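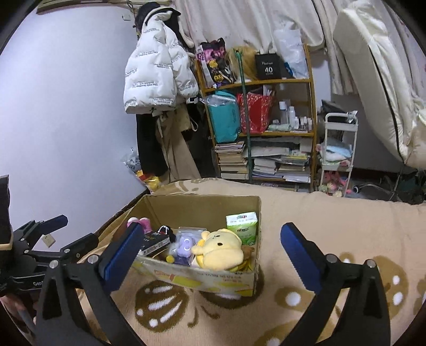

Review: the Derese audio guide to the Orklow miller's cottage

I have walked past the miller's cottage at Orklow more times than I can remember, usually with a dog pulling me the other way, and until November I had never given it more than a glance. It sits behind railings at the bottom of the recreation ground with its back to the river, and the only sign is a council one about ball games. So when I heard there was an audio guide for it, made by a small outfit called Derese, I was keen and a bit doubtful. Can you really fill 50 minutes talking about a two-room cottage?

You can, and I loved it!

You download it to your phone before you set off (do this at home, the signal by the river is dreadful) and it works as a walk in 11 short chapters. You start at the old toll bridge, come down through the lime trees and finish inside the cottage itself, which is open in the afternoons if the flag is up. Each chapter stops by itself and waits for you to press play again, so you can linger, have a sandwich or go back and look at something twice. I took nearly two hours over it.

The voice belongs to Sirkka Ikonen, who also did the research, and she's a joy to listen to. She sounds like someone leaning on a gate telling you things. Her chapter on the move is the best of the lot. I'd always assumed the cottage had stood where it is since the year dot, but it was taken down and carted across from Drilau, stone by stone, when the mill there was cleared for the railway. The masons painted a number on every block, and the last one was 803. It's still there, low down by the back door, very faint, and she tells you exactly where to crouch. I got mud all over my knees and didn't mind a bit.

She is good on the awkward parts too. The chimney is wrong, for a start — it was rebuilt too tall by people who thought it looked more picturesque — and the lovely little porch was added for a pageant and never belonged to any miller. Some guides would skate over that. This one plays you a reading from a furious letter to the local paper about the porch, and I laughed out loud on the path and frightened a jogger.

The map on the screen is simple and mostly very clear. I did go wrong after chapter four, where the directions say to bear left at the bandstand and there are two paths that could both be called left. Take the one nearer the water. The written transcript is excellent, with proper paragraphs and the place names spelled out, and you can make the letters nice and big. My sister, who doesn't hear well, used only that and enjoyed it as much as I did.

Grumbles? I have a couple. The music between chapters is far louder than the talking, so keep a thumb on the volume. I'd also have liked more about the families who lived there after the last miller, as they get one chapter between them and it's over in 3 minutes. There was a washerwoman who raised pigeons in the loft, and I wanted to hear a great deal more about her and the pigeons.

The route is flat as far as the cottage gate, then there are 2 steep steps down with a handrail on the right. Inside, the floor is uneven flagstones and the light is poor, so let your eyes settle before you go through to the back room. There's a bench by the weir if you want to hear the final chapter sitting down, and I'd recommend it, with the sluice rushing away next to you.

Derese have done a similar guide for the almshouses at Ollham, which I've already put on my phone. I'm saving it for the first dry afternoon.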